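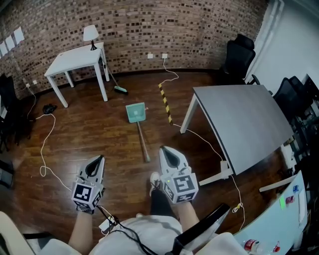
Thema heute sind die Pufferbatterien in Steuerungen und der Wechsel, bevor die Anlage stillsteht. Kurz vorstellen: Kusum Ahuja, Instandhaltung bei Morby, Werk Dornumano. Wir betreuen dort 33 Zellen, die meisten laufen im Zweischichtbetrieb. Erster Punkt ist der Zugang zum Schaltschrank, der wird im Wartungsplan gern vergessen. Am Boden bleibt schnell etwas liegen, so wie die blaugrüne Kehrschaufel mit dem langen Holzstiel, und vor einer Schranktür muss das weg, bevor jemand mit dem Messgerät kommt. Bei uns steht das als eigene Zeile im Auftrag.

Folie 2: Was die Batterie hält
- Absolutwerte der Geber, bei älteren Steuerungen auch Parameter und Programme
- Fällt die Spannung bei ausgeschalteter Anlage ab, sind die Referenzpunkte verloren
- Neu referenzieren: pro Zelle eine halbe Schicht, wenn die Marken sauber sind. Sind sie es nicht, länger.
Hier die Frage ins Publikum, wer schon einmal nach den Betriebsferien neu referenziert hat. Hände abwarten.

Folie 3: Bestand
Im Mai haben wir alles erfasst: 521 Batterien in fünf Bauformen. Auf dem Papier waren es rund 300. Der Unterschied kam vor allem aus den Zusatzachsen, die der Anlagenbauer Trelgate nachgerüstet hatte — dort sitzt die Batterie am Motor und war in keinem Plan eingezeichnet. Nicht zu lange dabei bleiben, die Tabelle gibt es im Anhang.

Folie 4: Ablauf beim Wechsel
Sicherung der Daten zuerst, auf zwei Datenträger. Dann in der Herstelleranleitung nachsehen, ob die Steuerspannung beim Tausch anliegen muss. Das ist je nach Typ verschieden. Freigabe nur für Elektrofachkräfte. Nach dem Wechsel Datum auf den Aufkleber und in Mishra eintragen, unser Wartungsprogramm. Beides, auch wenn es doppelt ist.
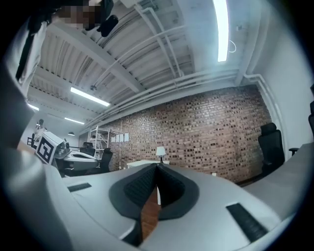 Beim Batteriewechsel steht die Zelle ohnehin, also nehmen wir die Verschleißteile im selben Termin mit. Filtermatten, Lüfter, Dichtungen, Schlauchpakete. Bei Fingerpolstern mit feinem Raster wie den beiden schwarzen auf dem Bild sehen wir uns die Oberfläche an und vergleichen mit einem neuen Teil. Ist das Muster an den Kanten glatt, wird getauscht. Ein Grenzmaß haben wir dafür nicht festgelegt, das kommt vermutlich als Frage.

Folie 6: Lager
Bestellt wird zweimal im Jahr. Batterien altern auch im Regal, deshalb keine großen Vorräte. Alte Zellen mit abgeklebten Polen in die Sammelbox — steht bei uns neben der Warenannahme.

Schluss: Kontakt stehen lassen, Fragen. Für die Erfassungsliste bitte bei mir melden, ich schicke sie als Datei.

Seite drucken | Per E-Mail senden

Instandhaltung > Vorträge > Pufferbatterien in Steuerungen

Suchbegriff eingeben Suchen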